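The Old Grey Box Gets Another Go

I have a soft spot for a dull computer. I don't mean the glass-sided ones with lights in them, which my nephew adores. I mean the plain office tower that sat under a desk in an accounts department for years, humming away and being kicked by people's shoes. There are thousands of them about, and in Pustcombe an awful lot of them seem to end up on Sohail Pirzada's workbench.

Sohail runs Kiani, a repair shop squeezed between the bakery and the old bank, and for a week in September he let me hang about with a screwdriver and get in the way. I went in thinking I knew a bit (I once changed a hard drive and told everyone for months). I came out with sore fingertips and a computer of my own, which cost me 109 pounds and some dignity. 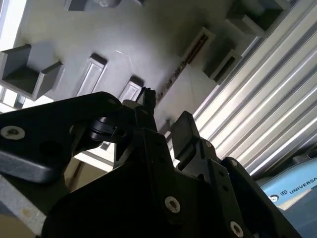
Cases were the first thing I fell for. I'd never given them a second's thought, but once the lid is off and you're looking right in, there's a whole landscape in there! I loved the grey brackets and frames most of all, the deep U-shaped one especially, and the corrugated panel running along the side, all of it bent and pressed into shape by somebody who must have cared where everything went. Sohail is a terrible bore on the subject, in the best way. He'll tell you about cases that slide apart with one thumb and cases that draw blood, and he keeps a tin of plasters on the shelf next to the screws. I used two in my first morning.

The dust goes next. It all happens in the back yard, with a soft brush and a lot of coughing, and you do it with the plug out and nothing humming. Zeeshan Rana, who was on brush duty with me, reckons he can guess where a computer lived from what comes out of it. Carpet fluff is an office, biscuit crumbs are a school, and cat hair is cat hair. I got a glorious grey felt out of one fan, in a single piece, and was far too pleased with myself.

Then come the cables, and I won't pretend I enjoyed them. The trick, I was told, is to leave them alone until you know which ones have to move. I am not a person who can leave things alone. I'd unplugged half of one machine before Sohail came over with two mugs of tea and asked, very gently, whether I'd taken a photo first. I hadn't. It took us until lunch to get it all back, and he hummed the entire time.

What I really wanted, though, was a go at the processor. It's the bit everyone's heard of, and it's tiny, a little square you could lose in a coat pocket. The big lump of metal that keeps it cool sits on top, and you have to unfasten that before you can get anywhere near. After that there's the old paste to clean away with a lint-free cloth, then the lever, then the metal plate that swings up. Lift the chip straight up by its edges. I held my breath through all of it and went quite pink.

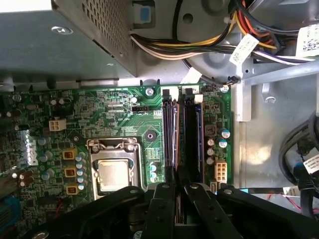

Plate up and the processor in full view, with the power supply's rainbow of cables behind.

Look at the colours on those wires. Yellow, orange, red, purple, and all of it hidden inside a grey tin box! Mine will never be seen again by anyone but me and whoever opens it next, and I find I'm rather fond of knowing it's there.

Putting the cooler back frightened me more than taking it off. You want a blob of fresh paste the size of a pea, and I'd like it noted that people's ideas of a pea vary. Saqib Chaudhry, the shop's other pair of hands, had me wipe mine off and start again. Tighten the screws a bit at a time, going corner to corner, and stop when they stop.

My computer came to life on the second try. The first time I'd left the memory loose, and it beeped at me like a reversing lorry. It's under my desk at home now, and I've already kicked it.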